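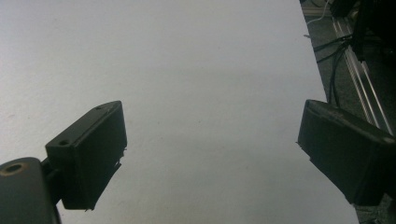 README for the Brullow table notes

Hello, and thanks for downloading this. It's a small folder about white tables: what gets on them, what gets it off again, and how I've written it all down. I started it in October with one table and a notebook, and it has grown into a proper set of records that other people now ask me for, so it seemed time to write a README instead of answering the same emails over and over.

Version: April 2023

What you get

There are 532 entries in the main file, notes.csv. Each one is a single look at a tabletop, with a line or two on the state it was in and what I did next (often nothing, I'm not a saint). There's also a folder called extras with my cleaning log, the shopping list and a rather scruffy plan of which table was where. You can ignore the plan unless you care about window light. I do, so it stays in.

The tables

All the entries come from 3 tables, which I call by the names they had on the paperwork:

Nygård – the big one, matt white, bought second-hand from Furnstead. Most of the entries are from this one and it's the table I know best.
Irno – smaller, a bit glossier, lives by the back window. Shows every fingerprint but wipes down in a moment.
Spare – came without a label and has kept the name I gave it on the first day.

A matt white top sounds like the easy choice and for glare it is. I can sit at Nygård on a bright morning without squinting, which I can't say for Irno. The trouble is the fine stuff. Specks and faint smudges sit on a matt surface and you hardly see them until the light comes in low, and then there they all are! A lot of my early entries say "clean" when I'd now write "cleared". I've left them as they were, but see the bit on wording below.

Columns in notes.csv

entry: running number, in the order I wrote them
table: Nygård, Irno or Spare
state: cleared, wiped, in use or left
marks: free text, for instance "specks, middle" or "smudge near edge"
light: bright, dull or lamp
did: what I did about it, if anything
remarks: everything else, including grumbling

Dates aren't in the file. I wrote them down for the first month, lost my place over the holidays and decided the running number would have to do.

About the wording

"Cleared" means the things have been taken off. "Wiped" means a cloth has been over it since. A table can be cleared and still be pretty grubby, and if you only look from a standing height you'll probably miss it. I now crouch down so my eye is nearly level with the top, and I'd suggest you do the same before you fill in the marks column. Up to entry 5 I hadn't split the two words at all, so please treat those first few with some suspicion.

A smudge is anything with a soft edge. A speck is anything small enough that I'd try to flick it off with a nail. Stains have their own word, but there's only ever been the one (Spare, beetroot) and I would rather not talk about it.

Cleaning, since people ask

Warm water, a drop of washing-up liquid, a cloth wrung out hard. I go along the length of the table, then dry it with an old tea towel. On Nygård I don't use cream cleaner or the green side of a sponge, having put a shiny patch on another matt top years ago that way. Spray goes on the cloth. For Irno I've found a dry cloth is often enough.

If you've got pale shadows that won't shift, check the light first. White tops go bluish in some corners and brighter in others, and I have spent a good ten minutes scrubbing at a shadow.

Known problems

Nygård is in far more entries than the other two, so don't go working out which table gets dirtiest from this. The light column is my own opinion. There are a few places where I wrote "left" meaning the left-hand side and it ended up in the state column – I've fixed the ones I found.

Using it

Take what you like, change what you like, and a mention of the Brullow table notes would be nice. If you want to send entries of your own, keep the same columns and put your table's name in full. I'm aiming for 600 entries before the next version, and tables in other colours are very welcome (I'd love a black one, I hear they're worse).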